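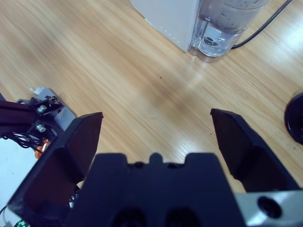 Light wooden tabletop

Dear list,

The sender in Mavholm wrote in March:

> Is the Plurkanness ferry timetable still
> valid? My copy says 7 crossings a day.

It is not valid now. I asked at the Keogh office and they have six crossings, the last one from Maltlow side.
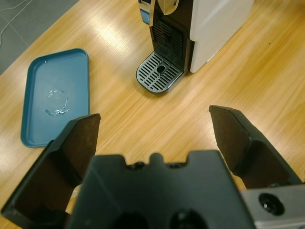

Blue tray and capsule coffee machine

The waiting room opens one hour before the first boat. A bicycle costs extra, and over 300 people can travel on

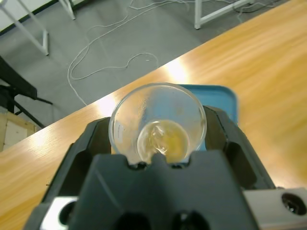
the large boat, but in winter they use the small one. Please write to me if you have a newer timetable.

With kind regards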